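Lists > workshop-stores > Archive > April > Re: Grey bins, mixed small items

4 min read

April, Dalibor Slanina

Vendula, Damilola, all,

Replying to the list because three of the points below affect the Zaltevcombe shelves as well as ours.

On April 14:22, Vendula Šťastný wrote:

> I went through the metal bins on the lower rack. The contents are mixed
> beyond what the labels say. Before I relabel anything I would like a
> decision on two points:
>
> 1. Do we sort by material (metal, fabric, foam, plastic) or by where the
> thing gets used (garden, office, play corner)?
> 2. Is there any objection to keeping the sloped metal bins for small
> items? Svatopluk says they waste floor area. I measured one at 40 cm
> across the floor and did not find it a problem.
>
> I also need to know what to do with single items that have no set.
>
> V.

Point 1. By use. We tried sorting by material under the old Kolář scheme and it fell apart on anything made of two materials. A hand fork has a metal head and a plastic or wood handle depending on who bought it. Under Kolář, the same kind of fork ended up under two codes, and people looked in one place and ordered another. Sorting by use puts all of them under 68, garden hand tools, whatever the handle is.

Point 2. Keep them. Svatopluk is correct that the taper costs floor area. A straight-sided tote of the same top opening holds more. The taper does have one useful effect with small mixed items, in that you can see down to the floor from any side without tipping the bin, and things do not stand upright in the corners where they get missed. For flat stock in packets I would use the straight totes. For loose single items I would use the metal.

The front one:
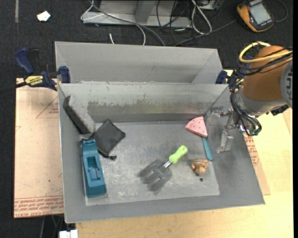
Page last changed: April, 16:05

My proposed assignment for what is in it:

- Garden fork, lime-green handle: 68. It has a hole in the end of the handle, so it can go on the hook rail and need not take bin space at all.
- Gray block: I have it as a felt eraser. If it is one, it goes to office, with the board markers. Vendula, please handle it and confirm. One side is speckled and darker than the top.
- Black drawstring pouch: packaging, reusable. I do not know whether there is anything in it. Open it before it is coded.
- Teal-blue plastic piece with the slot in the middle: unresolved. It could be a tool body or some sort of dispenser. Aqeel, you know the Onier catalog better than I do, so please look at the insert and tell us if it is a part we stock. Until then it stays uncoded.
- Pink watermelon wedge: play corner. There is a teal handle next to it that runs underneath. I cannot tell if the two are one piece. If they separate, code them separately.
- Orange-brown figurine: play corner, singles.

That is four uses in one bin, which answers Damilola's question from last month about why the counts for the lower rack never match the sheet. The sheet assumes one code per bin. Flistis will accept several codes against one location, but only if the location type is set to "mixed" before the first item is entered. If you change the type afterward, it drops the existing lines without a warning. I lost an afternoon to this. Set the type first, save, reopen, then enter.

Location numbers: the front bin should be 992. The one directly behind it should be 1000. Please do not fill in the numbers between them, they are reserved for the upper rack and Svatopluk has already printed those labels.

Labels on the bins themselves. Adhesive labels do not hold well on the scuffed areas. The rear bin wall I would leave alone entirely, as the lower half is badly discolored and the upper part is the only clean surface. Use the rim clips. If we run out of clips, tie a card tag on and note it in the sheet.

Floor scratches: cosmetic as far as I am concerned. Damilola asked whether they should be repainted. Paint in a bin that gets metal tools thrown into it will flake, and then the flakes are in with the fabric items. I would rather have bare scratches. A foam liner would help with noise, but it also hides small parts, so no liner in 992.

Singles with no set: one location, type "mixed", reviewed every April. Anything that has sat there for a full year without being asked for goes to the giveaway table by the door. Exceptions need a name next to them in the sheet, with a reason.

Open items:

Vendula: eraser, pouch, wedge and handle.
Aqeel: teal-blue piece against the catalog.
Svatopluk: hook rail, one spare hook at the garden end.
Damilola: change 992 to "mixed" in Flistis before anybody enters anything.

I will do 1000 myself once 992 is closed.

Dalibor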